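Culleck notebook, sim grasping, March
Entry by Effie Pringle, carrying on from Fraser's pages 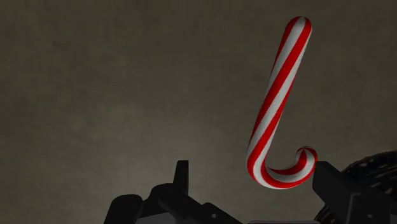
Do the sim demos go into the same training set as the ones from the real arm?
They go in the same set but under a separate source tag, and the loader draws from each tag by weight. Jean set it up that way so we can turn the sim share down without rebuilding anything.

Candy cane task today. Randomised start pose, wrist camera view saved with every step, operator driving from the desk controller. Target for this object is 300 kept demos. Dilek did the morning block and I took over after lunch.

Total in the Culleck store before we started was 2636 episodes, all objects. I haven't added today's yet. They need the filter run first.

Settings, so I don't have to dig for them again:
- episode cap 90 seconds
- 5 light presets, picked at random on reset
- background texture randomised, muted set only
- distractor objects on, dark ones included
- gripper colour left as is

Notes on driving. Coming in on the shaft is easy enough. Coming in on the hook is slow, as the curve rolls out of the fingers if you close before you're square to it. Dilek grasps high on the shaft nearly every time and I tend to go lower. Aravind wants both in the data and asked us not to settle on one habit, so I've put a sticky note on the monitor with "high / low / hook" and we work down it in order.

The collision mesh for the cane is still the coarse one. On the inside of the bend it fills in more than it should, so the fingers stop short of the surface you can see. Fraser has a finer mesh from the Guthrie work but it drops the step rate. Left it alone for today. If we swap it, the swap gets its own tag.

Failed grasps: keeping them, labelled fail, provided the operator tried again in the same episode. Episodes where the cane went out of reach and the operator gave up get binned. We argued about this last time and I'd sooner have it written down.

Controller lag came back mid-afternoon. Restarting the Rudovora bridge cleared it. The episodes on either side of the restart have a jump in the timestamps, so I've flagged them for Jean to look at before they go anywhere.

Replay check: pulled a handful from the morning and ran them back open loop. Most ended where they should. A couple drifted at the close, both hook grasps, probably the mesh again.

To do
- run the filter, then add to store
- ask Fraser what the step rate was with the finer mesh
- write the success check for hook grasps (current one only tests height)
- Dilek to try the Brevero controller for a block and see if her wrist likes it better
- move on to the next object once Aravind has seen the spread of start poses

Logged off 5.40 pm, sim machine left running for the filter.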